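# Selling Your Old Car Yourself

The dealer in Lomley offered me 400 dollars for my sedan, and he said it in the voice people use to tell you a pet isn't going to make it. I sold it privately nine days later for a good deal more. My method follows, minus the sulking.

## Find the paperwork first

Before you wash anything, find the title. Mine was in a folder marked "Toaster." If there's still a loan on the car, call the lender and ask for the payoff amount in writing, along with how long they take to release the title. If the title is lost, order a duplicate now. Buyers will forgive a dent but they will not wait three weeks for an envelope.

Then pull together your service receipts, put them in date order, and clip them. You may learn things. I learned I had paid for two air filters in one month.

## Set a price

1. Look up six or so cars of the same model, year and mileage in local ads.
2. Throw out the highest and the lowest. Those people are dreaming or moving overseas.
3. Take the middle of what's left and add a little for haggling.
4. Write down the lowest number you'll accept and keep it in your pocket.

My friend Seo-ah Jeon skipped step four and now has a canoe she took in part trade.

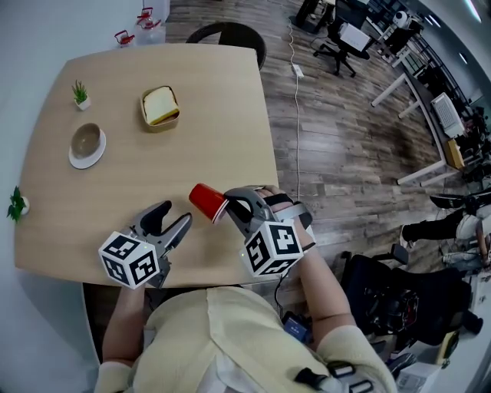

## Clean it, within reason

Vacuum the seats, wash the windows inside and out, and empty the glove box. Take out the air freshener too. A strong smell of pine makes a buyer wonder what it's covering, and they're usually right to wonder. Skip the new tires and the paint touch-up – you won't get the money back.

## Write the ad

Give the year, model, mileage, price and town, then the faults. List every one you know of. Mine read: "Rear left window goes down but has opinions about coming up." Three people called about that line alone, and one of them, Manaia Donnelly, bought the car.

Leave out "runs great," "must see" and anything in capital letters.

## The test drive

- Meet in a public parking lot in daylight.
- Ask to see a driver's license before you hand over a key.
- Check with your insurance company that other drivers are covered.
- Ride along, and keep quiet. The urge to explain a rattle is strong.

If the buyer wants a mechanic to look it over, say yes and let them pay for it.

## Getting paid

Go to the buyer's bank together and watch the teller make out the cashier's check, or take cash and count it there. Sign the title only after that. Write up a bill of sale with both names, the date, the price, the mileage and the words "as is," and each keep a copy.

Take your plates off if your state says they stay with you, send in the release of liability form, and then cancel the insurance, in that order. I did it in another order and spent December on hold.

Last updated 8/23/03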